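Gripper week, part one. Two grippers, one simulated arm, and me in a hoodie at the kitchen table with far too much tea. Thread!

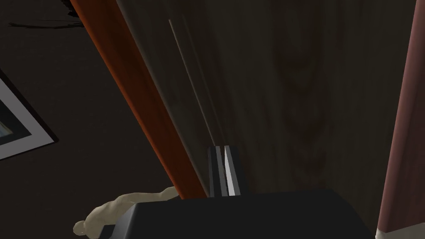
So the contenders. In one corner the Bodelik, a plain parallel-jaw with two skinny fingers. In the other the Orneo, which has fatter pads and a bit of give in them. I've been using the Bodelik in sim for ages and grumbling about it the whole time, so I wanted a fair fight.

Same arm, same wrist camera, same controller for both. The only thing I swap is the gripper model and the close command, because of course they use opposite signs for "close". Lost most of Monday to that one. Whatever.

Everything is running in the Srithong house scenes, the dim ones. I love them for this! A wrist camera that looks brilliant in a bright white lab scene goes to mush the second you point it at dark wood on a dark wall. Better to find out now than on the real arm.

The view you get is from just behind the fingertips, so the black housing eats a good chunk of the bottom of the image. You get used to it. My depth estimator has not got used to it, and keeps deciding the housing is a shelf.

I've now masked the housing out. Took one evening, should have done it months ago. If your wrist cam sees your own gripper, mask it before you do anything clever. That's the whole tip.

Next problem: wood grain. Big flat panel, lots of lovely streaks and rings, and the feature tracker goes absolutely wild for it. Sounds great, except the streaks all run the same way and look like each other, so it slides along the grain and tells me the arm has moved when it hasn't.

Beverley Mellor suggested dropping the matches that line up along one direction and keeping the ones around the knots and curvy bits. Fewer points, much calmer pose. Thank you Beverley, I owe you a coffee (or several).

Okay, approach tests. Fingers nearly closed, nothing in them, creep toward a surface and stop short. That's it. It's the dullest test I know and it catches more bugs than anything else I run.

The Bodelik is really nice at this. The fingers are slim, so there's more world to look at past the tips, and I can tell where they are against a dark background because one face catches the light. The Orneo pads block more of the picture and the centre of the image is basically all pad by the time you're close.

BUT. The Orneo forgives you. Come in a bit crooked and the pads squash and sort themselves out. Come in crooked with the Bodelik and you get one fingertip touching early, the contact solver has a wee tantrum, and the arm shivers like a wet dog.

Controller time. I had Divgate running with its stock gains and both grippers overshot on the last bit of the approach. Turned the stiffness down to 2000 and the Bodelik settled straight away. The Orneo wanted a touch more damping on top. I haven't written down my final value for that yet because I keep fiddling with it.

Also – and this one is on me – I had the gripper mass set to zero in one config file. Zero! The arm was behaving beautifully and I was so pleased with my tuning. Then I put the real mass in and it sagged. Check your masses, friends.

Sohail Sethi asked whether the camera or the gripper matters more for this sort of job. My gut says camera, for the approach anyway. Once you're touching something it's the gripper's problem. Between those two bits is where all my bugs live.

He also asked about moving the camera further back along the wrist. I tried it. You see more of the room and the fingers get smaller, but the tips are harder to pick out in the dim scenes and the housing takes up even more of the picture. I've put it back where it was.

Scores so far, very unscientific: I ran up to 17 approaches per gripper before I got bored and made toast. Bodelik for seeing what you're doing, Orneo for surviving when you're wrong. If I had to choose today I'd take the Bodelik and fix my angles.

A few of you asked for the config files. Yes, once I've cleaned them up! At the moment half the comments are swearing and the colour settings for the debug overlay are hard-coded to my monitor.

Still to do: actual grasping, starting with boxy things and then lumpy ones, where I reckon the Orneo is going to get its own back. Also want to try the same approach with the lights turned up in the scene, to see how much of my trouble was only darkness.

If you've run either of these with a different controller, tell me your gains please. Especially the damping. I'll be on again tonight after dinner.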